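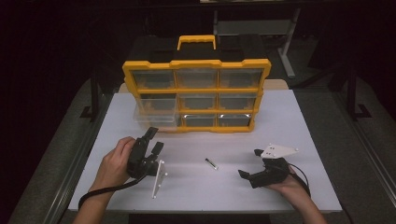 ## 4. Coding the Throw-Ins

Time wasting is one of those offenses that everyone in a football ground can identify and few can define. The laws of the game leave it to the referee. Supporters leave it to volume. For the purposes of this study we needed something in between, and this section sets out what we settled for.

### 4.1 Sample

The Lenihan League has nine clubs, all semi-professional, and a level of video coverage that depends on who remembered to charge the battery. We took every throw-in awarded in the last stretch of each recorded match, from the first substitution after halftime to the final whistle, and kept those in which both the ball leaving play and the ball returning to it could be seen. This left 421 throw-ins. The ones we lost were mostly on the near touchline at Ommont, where the camera sits behind a row of people who stand up whenever anything happens.

We recorded three things for each throw-in: the score at the time, the delay in seconds, and the number of players who handled the ball before it was thrown. The last of these was Sorcha Hayes's idea. She had noticed that teams in the lead often seem unsure whose job it is, and that the confusion clears up remarkably fast after an opposition goal.

### 4.2 Coding procedure

Two coders, Blomqvist and Ostrowski, worked through the footage separately. Each throw-in got a paper slip with the match code, the score and the delay. Paper was chosen after our first spreadsheet turned every scoreline of the "2-1" type into a date in February. Slips were filed by the club taking the throw in a small-parts organizer of the type in Figure 2, whose three-by-three grid of clear drawers gave us one drawer per club and no excuse for expansion.

**Figure 2.** Parts organizer with nine clear drawers in a yellow frame.

Coders agreed easily on when the ball went out. They agreed far less easily on when a throw-in was being delayed on purpose. A fullback who wipes the ball on his shirt may want a dry ball. A fullback who wipes it on his shirt, looks at it, and wipes it again is harder to defend, though Blomqvist, himself a former fullback, tried. After an early round in which the two coders accused different halves of the same team, we dropped intent from the scheme altogether and kept only the clock.

Disputed slips went to Teresa Duggan, who has refereed in the league and has views. She was shown the footage without the scoreline. In several cases she guessed it anyway, from the walk.

### 4.3 What counts as a delay

We treated the time between the ball going out and the thrower picking it up separately from the time between pickup and release. Most earlier work we know of lumps them together. The difference matters at this level, because a ball that leaves the field at Venum may roll down to the allotments, and no amount of good sportsmanship will bring it back quickly. Retrieval time therefore tells us more about fencing than about tactics, and we report it only in the appendix.

Holding time is where the interest lies. It grew when the team taking the throw was one goal ahead, and barely moved when the team was ahead by more. Losing sides threw quickly and, by the look of it, to whoever was nearest. Drawn matches fell in between, with one wrinkle: visiting teams at a draw behaved much like leaders. For a side near the foot of the table, a point away from home is evidently something to be protected with both hands, over the head, feet on the ground, eventually.

Handovers followed the same pattern. A leading team was more likely to have a second player jog across to take over from the first. We recorded one instance of a third. The coders' notes on it are not suitable for publication.

### 4.4 Limits

Holding time was taken from ordinary club video and rounded to the nearest second, so very short differences should not be leaned on. Crowd size was supplied by the clubs, and we treat it with caution: Cellness reported either 50 or 100 spectators for every home match, and never a figure in between. We left crowd size out of the model.

The larger problem is that the players knew about us by May. Tomás Heffernan, collecting footage at one of the later matches, was asked by a substitute whether the study was "the throw-in thing," and a winger then took the next throw with a haste that drew applause. We kept that match in the sample. Removing it does not change the direction of any result reported in Section 5, although it does make Ommont look slightly worse.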